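Drustix Help Desk - Ticket 237
Subject: Intake form saves juvenile opossums as adults
Opened by: Chathurika Amarasinghe, intake desk, Lazarević Wildlife Center
Assigned to: Nimal Siriwardena
Opened: November 22, 2022
Status: Resolved

Problem as reported

When we admit a juvenile opossum on the tablet, the record saves with the age set to Adult. The feeding chart then prints adult portions. I caught it this morning on four animals from the same litter. Squirrels and rabbits save correctly. The desktop computer in the office does not have the problem.

Step 1. Confirm the version

Asked Chathurika to open Settings and read off the version. The tablet is on build 51, same as the desktop. Ruled out an old build.

Step 2. Reproduce

Made a test opossum on my own tablet, age Juvenile, weight in grams. Saved as Juvenile. Could not reproduce. Tried again with the weight left blank, and it still saved as Juvenile.

Step 3. Clear the saved form

Had Chathurika sign out, clear the saved form data and sign back in. First test record was right. The second came back as Adult, so clearing the form only helps for one record.

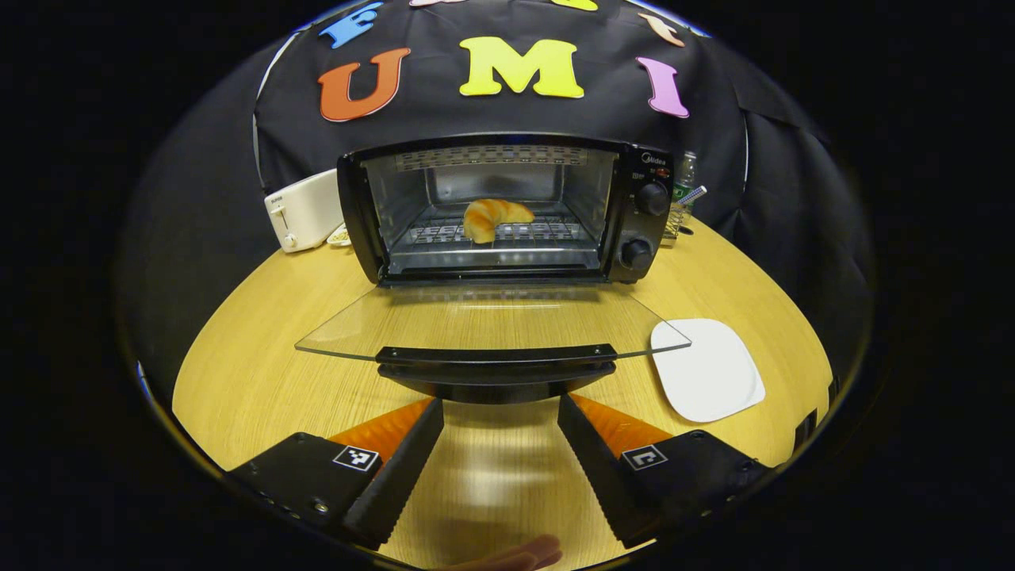 Step 4. Check the species list

Exported the center's species list and found two entries for Virginia opossum. One is ours. The other was added by hand in January and has a single age class, Adult. The tablet sorts by last used, so after the first record it picks the hand-made entry. The desktop sorts by name and picks ours.

Sawsan Rawashdeh at the center confirmed she added the second entry during the switch from paper cards, before the standard list was loaded.

Step 5. Fix

Merged the two entries into the standard one and turned off the duplicate. Old records kept their case numbers. Chathurika corrected the age on the four young opossums and reprinted their feeding charts. She then admitted a test juvenile three times in a row on the tablet - all saved as Juvenile.

Notes

Merging does not change charts that were already printed. Any opossum chart on a cage door should be checked against the record.

Sebastião Trindade is adding a warning for when someone types in a species that is already on the list. Tracked separately.

Closed by Nimal Siriwardena after the center confirmed. Reopen this ticket if the age changes again on any species.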